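Home | News | Homes & Kitchens | Events | Archive | Contact

Looking after marble-look counters

October 7, 2019 | By the Sorkport newsletter desk

Grudbridge put gray-and-white marble-pattern tops in the shared kitchens at Sorkport in September, and we have had a steady run of questions about how to keep them clean. The pattern has a few gold veins in it, and crumbs and small specks can hide in the busy parts. A damp cloth and a drop of dish soap is enough for daily use. Wipe along the length of the counter, then go over it again with a dry cloth.

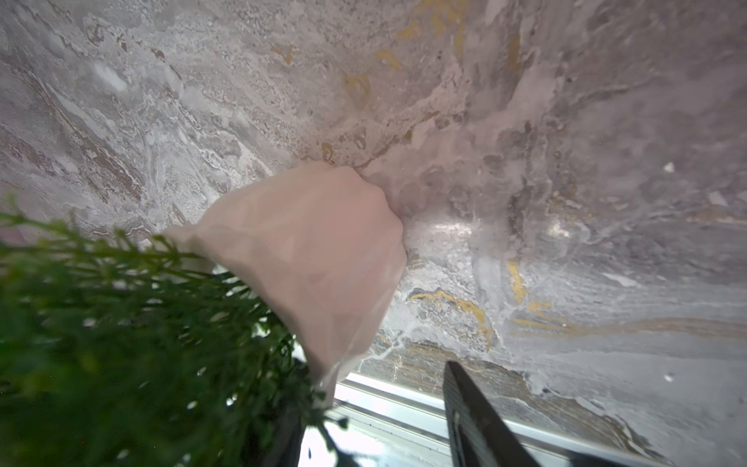 Krajewska wrote in to say that vinegar spray left dull patches on her old counter, and she would like it kept out of the shared cupboard. We have taken it off the supply list.

Small potted plants are the other subject. They are welcome on the counters, artificial ones included, but the light ones tip over easily and the filling can spill out. Keep them together on a tray, away from the edge where people prepare food.
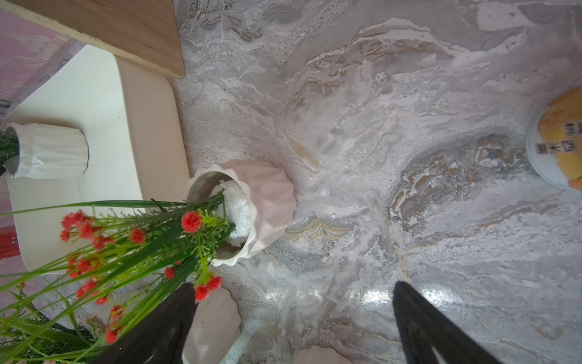
Ceramic pots should also be lifted when you move them – a rough base can scratch the finish. Felt pads are in the Pleritz building office, 30 to a sheet, and one sheet will do about 5 pots.

252 views | 5 comments | Share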